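Search the notebook Go

Workshop notebook - textile conservation room

2024-10-14

Rinse tests, cotton batch from Dlamini

Third day on the yellowed cotton. Swatches 1 to 4 went into deionized water at room temperature, no surfactant, with the first two changed every hour and the others left alone. pH of the bath dropped faster in the ones left alone. Chiyo wants that repeated with a larger volume before we write anything down for Utis, so I've set out 1000 ml beakers for tomorrow.

Meter reads low again. Recalibrated with the fresh buffers and it held until lunch. Rasha has the spare probe in her drawer.

Item 723 (christening gown) is still waiting. Farzad looked over the side seam and thinks the thread is a later repair, probably machine. He'd leave it in. I would too - taking it out puts new holes in cloth that is already weak at the fold. White pieces stay on the hanging side until the trays are free. 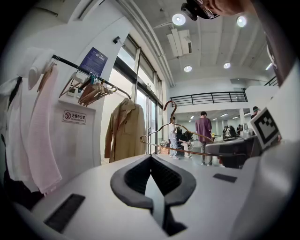
To do

- Repeat rinse at the larger volume, 2 swatches per beaker
- Ask Adoración if the Ellton blotter order went through
- Move the drying screens away from the radiator
- Label the swatch bags in pencil. The pen bled on the last lot
- Thảo to check the humidity log for the weekend, there's a gap in the Saturday readings
- Return the light box to Flaneo

Contact the workshop | © 2024 Textile Conservation Room | Back to top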